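Moving out of Thepsuriya Street, part two

Thu 13 April

So where was I? Last time I left off with the landlord letting me keep the good shelf, and a few of you wrote to ask whether the new place is any bigger. It isn't! It's smaller by one closet, and that closet was doing a LOT of work.

I started sorting in November, if you can believe it, back when the move was only a maybe. My plan was one drawer a week. I did the drawer with the batteries and the takeout menus, felt wonderful about myself, and then didn't open another one until the lease was signed. From there it was evenings and weekends, with the radio on, holding up things like a fondue fork and asking myself if I was a person who owned a fondue fork. (I am. It came with me.)
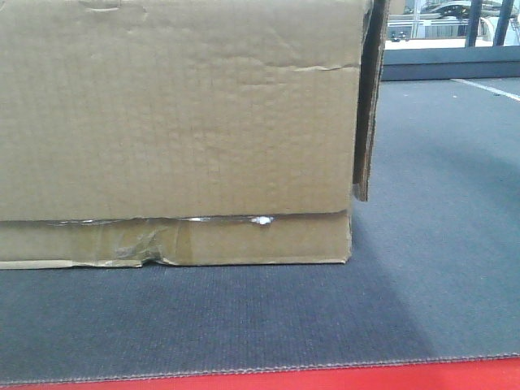
Books were the worst of it. I had 147 of them, and I know that because the secondhand shop on Deston Avenue wants a list before you come in, with titles and everything, typed. I let most of the cookbooks go, plus all the travel guides to places I've already been, and kept the novels I know I'll reread when I have the flu. The shop gave me store credit, and yes, I walked out with two more books. One of them is about eels and it's terrific.

My old neighbor Boonmee Duangkaew came up to help on the Saturday and turned out to be ruthless in the kitchen. She'd lift a mug, look at me, and wait. I went in with a whole shelf of mugs and came out with seven, and I only miss the one with the chipped handle. She took my big soup pot home with her, which I'm fine with, because she makes better soup than I do and I've been promised some.

I got three quotes from movers and they were all over the place. Gridach wouldn't give me a number without a video call, and the second company never called back. Hiltance came in at $389 for a Tuesday morning, two people and a truck, stairs included, so that was that. They were early! I was still in my slippers, eating toast over the sink.

A few things I'd do differently, if you've got a move coming up:

Pack books in small boxes. I know, everybody says it. I used a big one for the art books anyway and then couldn't budge it from the bedroom.
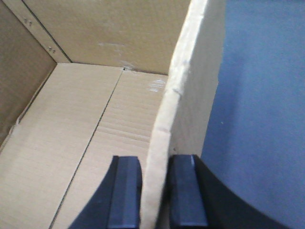 Write the room on the side as well as on the top. Once they're stacked up in the hallway you can't read the tops, and I spent my first night hunting for a pillowcase.

Keep one bag with you that has your sheets, a towel, the coffee, the thing you make the coffee in, and a phone charger. I had the coffee but not the filters, so the first morning was a paper towel situation. I don't recommend it.

The new kitchen gets sun until lunchtime and the upstairs people have a piano. Whoever plays is learning something slow with a tricky bit in the middle, and I've started humming it while I do the dishes. I still need curtains for the front room, and I can't decide between the green and the mustard, so if you have opinions, the comments are open. Leaning mustard.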